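# Rolling dough right on a stone counter, yes or no?

**butterside_up**
Posted March 30, 2024

So I finally have a long counter to work on after years of one tiny square next to the sink, and I am dying to make croissants and pie crust on it! My old routine was a floured cutting board that slid all over the place. Everything I read says pastry people love marble, but then my neighbor in Keltthorpe told me I'd ruin the stone within a month. Can I roll straight on it? Do I need to chill it first? And what do you clean it with afterward? I use a plain wooden pin and mostly all-butter dough, if that matters.

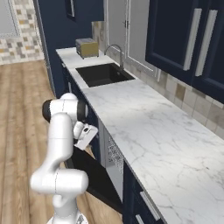
**Manurung**

Yes, yes, yes, please roll right on it! Butter dough wants to stay cool, and stone pulls the warmth out of it in a way wood never will. A long run like that white marble with the soft gray streaks is what I wish I had, because you could stretch a croissant sheet out the full length and never have to turn a corner. For one batch I use 240 grams of butter, beaten flat between two sheets of parchment, and I get it onto the counter before it has time to soften.

Chilling: in winter I don't bother. In August I fill a sheet pan with ice, set it on the spot for ten minutes, then dry the stone very well with a towel (any damp patch and your dough glues itself down, ask me how I know). Go easy on the flour. A light toss from the side of your hand covers more than you'd think, and brush off the extra before each fold or your layers won't stick to each other.

If the butter starts smearing, stop! Fold the whole thing up, put it in the fridge for 50 minutes, have some tea, and come back.

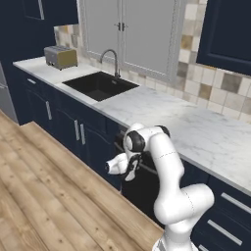
One more thing about pie crust, which I think is even more fun on stone than croissants. Start from a disk, roll from the middle outward, and give it a quarter turn every couple of strokes. If it stops turning freely, slide a bench scraper underneath and dust again. Mine came from the kitchen shop in Risdale and I use it for everything, including cleanup.

**Skilel**

just use a silicone mat. works fine, rolls up in a drawer

**crumbsandall**

The mat is fine, but you asked about the stone so I'll add the cleaning part! Scrape first, while the bits are still soft, then wipe with warm water and a drop of dish soap, then a dry cloth. No vinegar and no lemon, ever. Acid eats into marble and leaves dull spots that soap won't lift. Same goes for jam, so fill your tarts on a tray.
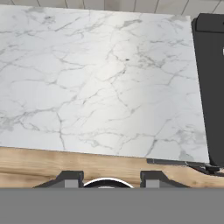

Before I start I always check the surface, and I do it with my palm as well as my eyes. On a slab with this many thin gray veins, plus a bright sheen across the middle, a tiny dark speck is easy to miss, and I'd much sooner run a hand over it than roll a crumb into my top crust. Seal the stone if water soaks in and leaves a darker patch. Try a spoonful in a corner and give it a few minutes.

Oh, and butter can leave an oily mark on unsealed stone, so don't let the block sit out while you hunt for your rolling pin. Have fun, and come back and tell us how the croissants went!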